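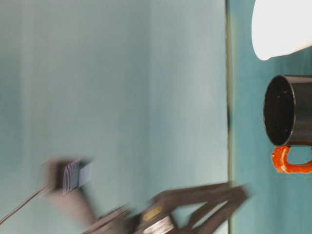
*The black mug with the orange-red handle.*

18 October 2022

I went through the mugs last week. We moved into this apartment in July and the mugs went straight from the box into the cabinet over the sink, all of them, in the order they came out of the paper. That cabinet has two shelves. Both were full, and there was a second row behind the first row that I had not touched since the move.

The reason I finally did it was the cabinet door. It stopped closing. A travel mug at the front had slid forward and was holding it open by half an inch, and every time I walked past the sink I pushed the door and it came back. I did that for four days before I took everything down.

I put all of it on the kitchen counter and washed it first, even the ones I was sure I would get rid of. The ones from the back row had dust in them. A few had the gray scratch marks that come from spoons. I used baking soda on those and a damp cloth, and most of the marks came off. Tea stains come off the same way. Coffee stains took longer, and for two of them I filled the mug with hot water and a spoonful of Pluseck descaler and left it overnight. The box says it is for kettles. It worked on mugs, but I rinsed them several times afterward and would do so again.

Then I sorted them. I had read advice to sort by size, but size did not help me much. I sorted by whether I had used the mug since July. That made a small group and a very large group.

The small group was the one I cared about. It had the wide white soup mug, the two blue ones that came with the plates, a glass one that my sister likes when she visits, and the black mug in the photo above.

The black one is the mug I use every day, so I will say more about it.

It came from Terkar, a secondhand store near my old job. They keep housewares along the back wall and the prices are written on masking tape. The mug was with some flowerpots. I think whoever put it there took it for a planter, and I can see why. The body is plain glossy black and looks like any black mug, but the handle is bright orange-red and lumpy, almost braided, as if it belonged to some other piece of pottery. I picked it up because of the color. I bought it because of how the handle felt.

I have fairly large hands. On most mugs I can get two fingers through the handle and the third one ends up pressed against the side of the cup, and if the coffee is fresh that finger gets hot. With this one my fingers fit. The bumps also mean it doesn't turn in my hand when I carry it with a laptop under the other arm. A smooth handle will rotate a little if the mug is full and you are only holding it with a couple of fingers. I have spilled on the stairs that way with other mugs. I have not spilled on the stairs with this one.

There are some things wrong with it. Black on the inside makes it hard to judge how clean it is. A white mug shows you a brown ring and you deal with it. In the black one you have to tilt it toward a window. It also shows everything that is lighter than black, so lint from a dish towel stands out, and so do small specks of anything. I let it air dry now and that is better than the towel, although our water is hard and leaves spots.

The handle takes a little work too. Anything with ridges holds on to dried milk. I use an old toothbrush with dish soap once a week and go around the loop on both sides. It takes a minute. I keep the toothbrush in a jar under the sink with a piece of tape on it that says MUG, after a misunderstanding.

I don't put it in the dishwasher. I don't know that it would hurt it. There was no mark on the bottom to say either way, and I have only the one, so I wash it by hand. The same goes for the microwave. If my coffee goes cold I drink it cold or I make more.

Yao-tsung Chiang, my neighbor on the second floor, makes pots as a hobby and fires them at a shared kiln across town. I took the mug down to him to ask what he thought. He turned it over, ran his thumb along the inside of the handle where it meets the body, and said it was attached well and that I should stop worrying about it. He also said that he would not have picked that orange. I like the orange. It means I can find the mug on a crowded desk, and at work it meant that other people left it alone. At my old office mugs went missing all the time. I owned a gray one for most of a year before it disappeared, and I never did see it again, or I may have seen it many times and not known it, as there were a lot of gray ones.

Back to the sorting.

The large group I split again. One part was mugs that were fine but that I don't like using. These had thin handles, or a thick rim, or were so tall that the spoon sank in. The other part was mugs that I was keeping because of where they came from. A race I walked most of. A bank that has since changed its name. One from Yip, the lunch place that used to be on the corner by the bus stop, which I bought the week they closed. I had never had coffee in it. It has a nice picture of a duck on the side.

The first part was easy. I wrapped them in newspaper and took them to Terkar, who gave me store credit. It was not much. They were more interested in a Tomton electric kettle that I had brought along at the last minute. It worked fine except that the lid had to be held down with a finger or it shut off before it got to 100 degrees. I told them about the lid. They took it anyway and wrote that on the tape.

The second part took me most of an evening. What I ended up doing was deciding which of them could have another job. The bank mug holds pens now. The race mug is in the bathroom with the combs in it. The one from Yip went back up on the shelf and I have started using it for tea in the afternoon, and it turns out to be a good size for that. I gave three to the break room at my current job and I do not expect to see them again.

After all that, everything fits on one shelf in a single row, with handles pointing to the right. I am right-handed and it saves turning them around. The glasses have moved onto the other shelf. Before this they were in a lower cabinet next to the flour, where you had to crouch to get one, and flour got on them.

I put a strip of the grippy shelf liner under the mugs. I had a roll left over from the drawers. It keeps them from creeping forward when the door gets shut hard, and it is a little softer to set them down on. If you do this, cut the strip slightly short at the front. I cut mine to the full depth the first time, it curled over the lip, and I was back to having a door that would not close.

The black mug does not really live on the shelf. It gets used in the morning, rinsed, used again after lunch, and washed properly after dinner. Then it sits upside down on the rack until the next day. There is a space for it on the shelf, at the end, and when people visit it goes up there.

A few people have asked me where to find one like it. I don't know. I have looked a little. I tried searching for black mugs with orange handles and got 100 results on the first page, nearly all of them smooth and made for printing a logo on. I asked at Terkar and they remembered the flowerpots but not who brought them in. Yao-tsung says he could make me something close if I would accept a different color of handle. I have told him yes, on the condition that he keeps the bumps. He wants to borrow the mug for a weekend to measure it, and we are still discussing that.

Next is the cabinet with the food containers. I have opened it once and closed it again. There are more lids in there than containers, and at least one of the lids belongs to my mother. I'll post about it when I get it done.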